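**Minutes - Parish Register Transcription Group, Erska**
Jan 18, 2019

Present: transcription, checking and index subgroups. Apologies received from the maps subgroup.

**1. Previous minutes**

Accepted with one correction. Under item 4, "burials" should read "baptisms". The corrected copy replaces the one in the shared folder.

**2. Status of the Prorkness register**

Transcription of the first volume is complete as far as the entries for 1707. The remaining leaves are affected by damp along the gutter and the inner margin is not legible under ordinary light. The archive at Letik has offered to re-scan the affected leaves at a higher resolution. Offer accepted. Until the new scans arrive, doubtful readings are to be entered in square brackets and left out of the index.

The checking subgroup reported that abbreviated forenames have been expanded inconsistently. "Marg." has been given as both Margaret and Margery, sometimes for the same woman. Agreed that abbreviations will be kept as written in the transcription column and expanded only in the search column. Existing sheets are to be brought into line by the person who transcribed them.

**3. Dating convention**

Discussion of dates between January 1 and March 24. The Prorkness clerk begins the year on March 25, and the two volumes from the chapel of ease appear to follow the same practice until a change of hand partway through the second. After the change the clerk uses double dates for a time and then stops.

Agreed:

- The date is transcribed exactly as it stands in the register.
- A second field holds the year in modern reckoning.
- Where the clerk's practice is uncertain, the second field is left blank and the entry is flagged with a D.

A proposal to convert all dates automatically was not carried. The checking subgroup pointed out that an automatic rule would conceal the change of hand, and users would have no means of recovering the original reading.
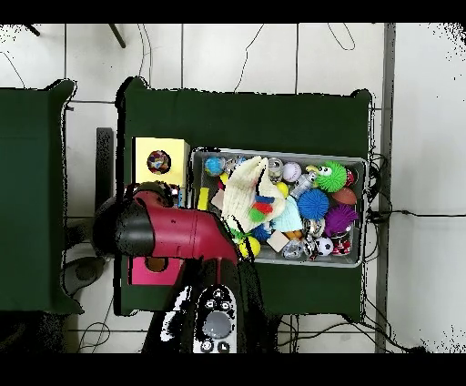
The index subgroup asked whether flagged entries should appear in search results. They should, sorted under the year as written, with the flag visible. The search page will need a short note on the matter; wording to be circulated before the next release.

**4. Software**

The group has been using Tsegaye version 2 for data entry. Version 2 truncates the notes field without warning when a sheet is exported, and 11 sheets are known to have lost text in this way. The originals survive on the entry machine and can be exported again once the field length has been changed.

The setting is found under Field Properties and has to be changed for each sheet separately. Sheets created from the new template will carry the longer field already. Anyone still working from the old template should delete it.

There was some support for moving to plain spreadsheets. Deferred to September, when the license comes up for renewal.

**5. Place names**

The farm entered as "Nether Holm", "Neatherhome" and "N. Holme" is taken to be one place. The maps subgroup had sent a written note agreeing with this, but does not accept that "Holm Side" is the same farm, as it is taxed separately in the rental. The two will be kept apart in the gazetteer.

**6. Access to originals**

Letik has changed its booking arrangements. Requests for bound volumes now go in by email, with the shelf mark in the subject line. Pencil only, as before - mechanical pencils are no longer permitted in the reading room. Book cushions are supplied at the desk.

**7. Any other business**

Marginal notes in a later hand are to be transcribed in the notes field with the prefix LH. Drawings and pen trials are recorded as "pen trial" with no further description.

**Actions**

- Checking subgroup: list sheets with expanded forenames.
- Index subgroup: draft search page note on dates.
- Transcription subgroup: repeat the export of truncated sheets; send leaf numbers to Letik.
- Maps subgroup: supply grid references for both Holm entries.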